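Sourdough week three, and I finally get it

OK so I have to tell you about the bread, because I've been boring everyone in my house with it and you at least can close the tab.

Three weeks ago my friend Mbali Matlala handed me a jam jar of her starter and said "feed it every morning and don't fuss." I fussed. I fussed so much! I fed it at breakfast and again after lunch, moved it from the counter to the top of the fridge and back again, and googled every smell (nail polish, in case you're wondering, means it's hungry). The first loaf came out like a paving stone. The second one was a little taller but had a gummy line along the bottom, and my son asked if it was supposed to bend.

Then last Sunday I left the dough alone for 12 hours by accident, because we went to my sister's and stayed way too long. I came home sure it was ruined. I baked it anyway, and oh my goodness. Big open holes, a crust that crackled while it cooled (it sings! people say that and I thought they were making it up), and that sour tang right at the end of each bite. We ate half of it standing up with salted butter and nothing else.

What changed, as far as I can tell, was time. My kitchen is cold in the mornings, even in June, and all the recipes I'd been following were written by people with warm kitchens. So the "four hours on the counter" in the book was never going to do it for me. Now I mix after dinner, fold it a few times while I'm watching TV, and go to bed.

For anyone who wants the numbers, I use 400 grams of bread flour and 70 grams of starter, plus a good pinch of salt, and enough water that the dough feels a bit too sticky to be comfortable. I know, I know, you're supposed to weigh the water. I do weigh it, and then I always add a splash more, so writing the number down would be a lie.

The pot matters too. I have an old Trosell with a chip in the lid that I got at a yard sale, and it works beautifully. Preheat it until you're slightly scared of it. Lid on for the first part, lid off until the top is darker than you think it should be. Then wait before you cut it! I have managed this exactly once.

My neighbor Themba Mkhize has been getting the spare loaves and he's started bringing back the bag with things in it, lemons mostly, and once a jar of green chili relish that I've been putting on eggs all week. Best trade I've ever made.

Next up I want to try rye, and then maybe one with walnuts, though Mbali says to do the plain one ten more times first and she's probably right. She's been doing this for years and her loaves have those gorgeous curly ears on top that mine just refuse to grow.

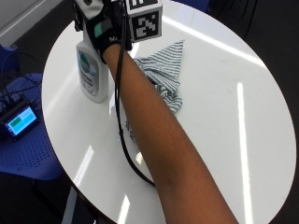

I did try her trick of holding the blade almost flat when I score, and I got the tiniest little flap on one side, so I'm counting it. If you have a starter going, tell me what you feed yours. I'm thinking of switching to half whole wheat and I'd love to hear how that went for you before I upset the jar again.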